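# Arm drops small parts into PC motherboard off position, but only inside the case

**Asked in:** Home builds > Arms and grippers
**Posted:** Saturday, June 3, 2023
**Tags:** calibration, hand-eye, two-finger gripper, pick and place

I have a six-axis arm bolted next to a slatted aluminum table in a shared workshop. The project is called Clevimon. The goal is to strip and refit old desktop PCs: memory, cards, small parts on the motherboard. The controller is a Trukport board running my own motion code on top of their stock driver.

Picking works. Parts sit in a 3D-printed fixture plate on the left side of the table, and I can pick from any slot and put back in the same slot all day. Placing into the case does not work as well. The tool tip arrives off target by 5 mm, always toward the rear of the case. The error is the same on every run to within what I can read off a steel rule. If I take the motherboard out and lay it flat on the slats, the error mostly goes away.

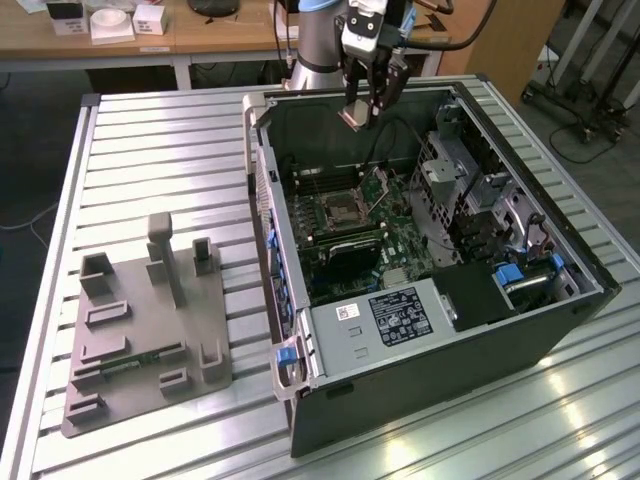
*Gripper over the open tower with a small part in the fingers, fixture plate at left.*

What I have checked so far:

- Joint zeros, twice, with the pins that came with the arm.
- Tool center point, four-point method, using a pointed rod clamped in the fingers. Residual was small.
- Payload setting. The parts weigh next to nothing, so I left it at the gripper weight.
- Case movement. The case is on its side and I marked its corners on the table with tape. It does not shift.

The place target is defined from the table frame, using the board position I measured from the case edge. Wrist is pointed straight down for picks. For places inside the case I tilt it to stay away from the drive cage. Speed for the last part of the approach is 40 mm/s. Slowing it down changes nothing.

Is this a frame problem or a tool problem? I would prefer not to redo the whole calibration if I can avoid it.

---

## Answer 1

Probably backlash. Cheap arms all have it. Put a bigger gearbox on the second joint or buy a better arm. I had the same thing on mine and gave up on it.

> **Comment (original poster):** Backlash would depend on the direction of approach. I tried coming in from the front and from the rear and got the same offset both times.

> **Comment:** Ok then not backlash. Could still be the belt if yours has one.

---

## Answer 2 (accepted)

*Alasdair Lennox*

Most likely the tool length, and the tilt is what exposes it.

If the tool center point is wrong along the tool axis, a vertical wrist puts the whole error into Z. You would not notice it in a printed fixture, where the fingers can close on a part a few millimeters higher or lower and still hold it. When you put the part back in the same slot, you are using the same wrong number in the same orientation, so it cancels. Once the wrist is tilted, part of that error turns sideways. The sideways share is the length error times the sine of the tilt angle.

You did not give the tilt. If it is 35 degrees, the sine is 0.574, so a 5 mm sideways error needs a length error of 8.7 mm. That is a large number for a careful four-point result, but you calibrated with a rod clamped in the fingers. The controller now believes the tool ends at the tip of the rod. Did you subtract the part of the rod that stuck out past the fingertips? I have seen this missed many times, including in my own setup at Flandcombe.

The flat-board result fits if you placed with the wrist vertical that time.

Test it like this:

1. Fix a sharp point to the table. A screw standing in a block will do.
2. Close the gripper and bring the fingertips to the point with the wrist vertical. Record the position.
3. Command a pure rotation about the tool center point to your case tilt. Do not jog by hand.
4. Measure how far the fingertips have moved from the point, and in which direction.
5. Return to vertical, rotate 90 degrees about the tool axis and look again.

If step 4 shows a shift and step 5 does not, the length is wrong and the sideways terms are fine. Correct the Z value of the tool and repeat step 4 until the tips stay put. There is no need to touch the joint zeros or the table frame.

If step 5 also shows a shift, your X and Y offsets are off too, and you should redo the four-point routine with the fingertips themselves. Use orientations at least as far apart as the ones you will use in the case.

> **Comment (original poster):** Tilt is 35, good guess. The rod stuck out 9 mm and I never took it off the length. Step 4 showed a clear shift, step 5 showed nothing I could measure. Changed tool Z by 9 and the place error is now under 1 mm. Accepting this.

> **Comment (Alasdair Lennox):** Go back and reteach your pick heights before you run the fixture again. They were taught with the old length and will now be off by the same 9.

---

## Answer 3

The tool length explains the offset, but I would also stop measuring from the case edge. Sheet metal cases are not square, and the next one you put on the table will have the board in a slightly different spot. Define a user frame on the motherboard itself. Touch three mounting screws: origin, one along X, one in the XY plane. Teach all board targets in that frame. When the case changes, you touch three screws and the targets follow.

The Urquhart frame script does this with most Trukport controllers. It expects millimeters and degrees, and it does not warn you if the three points are nearly in a line. I have been on the August build for a while without trouble. The version after it changed the rotation order, so check one known point before trusting it.

Watch the cable at the wrist as well. If it pulls tight when you tilt, it can drag the gripper a little, and that will look like a calibration error that comes and goes.

> **Comment:** Does the script work with two frames loaded? I need one for the fixture and one for the board.

> **Comment (author of answer 3):** Yes, but you have to name them. With default names the second overwrites the first.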